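4.2 Grasping household goods

Droltgate sells the Mbwambo hand as ready for packing work after 20 minutes of setup. Ours took 61. Jeptoo Obura ran the trials on bottles and film, and we doubt the word "ready" - the brochure gives no failure rate at all. 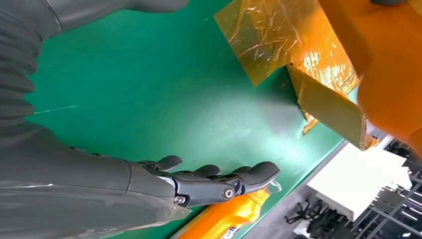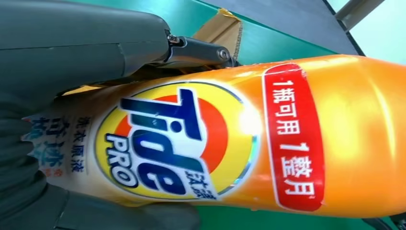
Figure 7. The hand over the green work surface (first) and around a Tide PRO bottle (second).

Cost is harder to judge. The quoted price leaves out spare fingertips, and Droltgate would not say how long a set lasts.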